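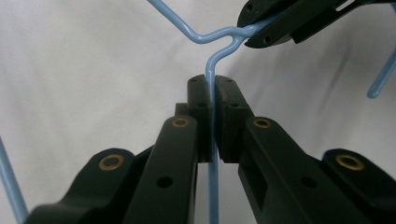

讲稿备注:学生社团项目“Wusirach”中期汇报

第1页
先报名字和分工。我负责数据整理,Yamila Zapata负责夹爪和标定。社团一共5个人,本学期只做一件事:让双臂学会整理衣架。

第2页 为什么选铁丝衣架
铁丝细,会弯,夹住一处,别处跟着晃。去年做的是叠毛巾,夹偏一点也能过关,衣架不行。这里停一下,问台下有没有人做过细长物体的抓取。

第3页 采集方法
操作者双手各持一个夹爪,直接示范,不用遥操作。目标是500条,目前可用的有206条。丢掉的那些多半是时间戳没对齐,这个问题留到第6页讲,现在不展开。
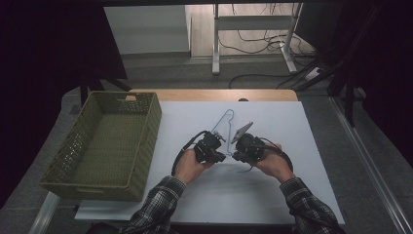
图2 双手各持一个夹爪,蓝色衣架悬在两爪之间

翻到这页时讲两点:衣架此时是竖着悬空的,不是平放在桌上;线缆在手腕旁边绕成弯,示范时动作要放慢。

第4页 动作切分
每条示范切成4段:抓取、提起、换手、放下。换手最难标,两个人标的起点常常对不上。现在统一以第二个夹爪合拢为准。

第5页 训练
基线用的是Laur,上届留下的代码,只改了输入部分。结果还没跑完,不要报成功率。有人问就说七月给。

第6页 时间戳
讲Dredley脚本的改法,放对比曲线。超时就跳过,直接进提问。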